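# Tillanora Robotics Club: Questions We Get a Lot

**Do I need to know how to code before I join?**

Nope! About half of us started with zero. Your first couple of meetings are spent in the simulator with a partner, moving the arm with sliders and a keyboard. After that you'll open somebody else's script, change a number, and see what the arm does differently. It's a great way in, and most people are writing their own pick routine by the end of the first month.

**So is it all simulation? I wanted to touch a robot.**

Season one is all simulation, yes. We know that disappoints some people, and we hope you'll stick around anyway, since you get so many more tries this way. In the sim you can run the same grasp over and over through lunch and never strip a gear. Members who finish the season can apply for the spring build group, which works with small desktop arms.

**What's the Flundivura Challenge?**

It's our big yearly event, and it's so much fun. Every team gets the same virtual room, the same arm, and a tabletop of groceries. Your code has to find the right items and put them in the basket. The layout gets shuffled every run, so a memorized path won't get you far. Last season the club logged 3055 practice runs between August and the final round, and the winning team (four kids from Nillton, all first-years) did 1097 of those themselves!

**How does scoring work?**

Each team gets 2000 points to start and loses some for drops, bumps, and running out of time. Knocking over a carton costs the most. You can win a few back with a clean approach, meaning the fingers come down without brushing the basket rim. It's harder than it sounds — the rim flares out a little, and a tilted wrist will catch it.

**Why fruit?**

Because fruit is awkward! Blocks are easy once you know where the corners are. Round things roll, fuzzy things confuse the color filter, and every team seems to have a kiwi story. The Oh team spent three whole meetings tuning their detector on brown fruit against a brown table and ended up with one of the neatest fixes we've seen. Ask them about it, they love explaining.

**Can my laptop handle it?**

Probably. If it can play a video call without choking, it can run the sim on low settings. Turn off shadows first, then drop the carpet texture. There are also lab machines, first come, first served, from 3:30 p.m.

**Who do I talk to about missing a meeting?**

Message Dae-han Jang, our coach. He posts the notes and starter files the same evening, so it's pretty easy to catch up. Please tell your teammates too.

**Is there a limit on members?**

Room 122 seats a decent crowd and we've never turned anyone away. Bring headphones if you need quiet to concentrate.

**What will I be looking at on my screen?**

A lot of this!
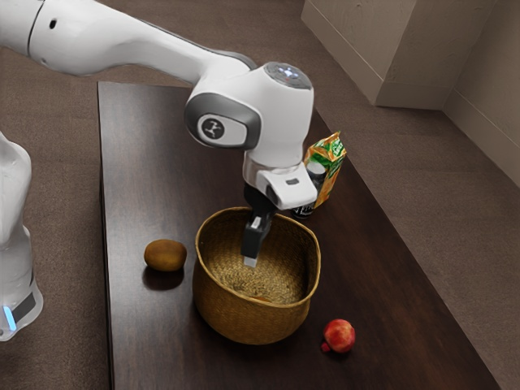

*Grocery table in the simulator, gripper over the basket, kiwi still on the table.*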